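2/19/24, geotextile samples, second round

Notes on the two separation fabrics for the Sakcombe access road. Still not convinced by either data sheet.

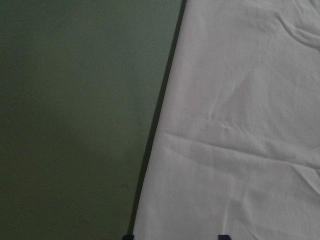

The Pota fabric is sold as a needle-punched nonwoven at 200 g per square meter. The Drustus one claims the same weight and a higher puncture strength, and I'd like to know how, given that it's the same polymer and the same process as far as I can tell from the paperwork. The sheet gives "typical" values, no minimums. A typical value is whatever the sales office wants it to be.

Weighed cut squares this morning. Pota came out at 246, which sounds generous until you notice all my squares came off the same end of the roll. Need pieces from across the full width before I believe that number. Drustus not weighed yet, the die needs sharpening and the last cuts had ragged edges.

Puncture: did not run. The clamp ring is letting the fabric slip again, so anything we get will read low for displacement reasons and then somebody will quote it. I'd throw out the January numbers too for the same cause. If you used them in the Doolan report, please tell me.

Water flow: ran Pota only. Flow kept dropping through the run. Could be air in the line, could be fines in the tank. The supplier would say it's our tank. They may be right, it wasn't flushed after the clay job. Repeat with de-aired water before writing anything down as a result.

On the "100-year life" line in the Drustus brochure: it rests on an oven test, with no mention of soil pH or how long the roll can sit uncovered on site. The Sakcombe rolls will sit uncovered, whatever the method statement says. Asked for the UV data. Got the brochure again.

Doolan wants to go down to a lighter grade to save money across 1,000 m of road. Maybe fine on the gravel half. On the soft half I'd want to see it under a 40 mm stone first, dropped, with the subgrade wet. Nothing on either sheet covers that.

To do:

- sharpen die, recut both fabrics across the roll
- new rubber for clamp ring
- flush tank, repeat flow
- chase Drustus for minimum values, in writing
- no recommendation to Doolan before March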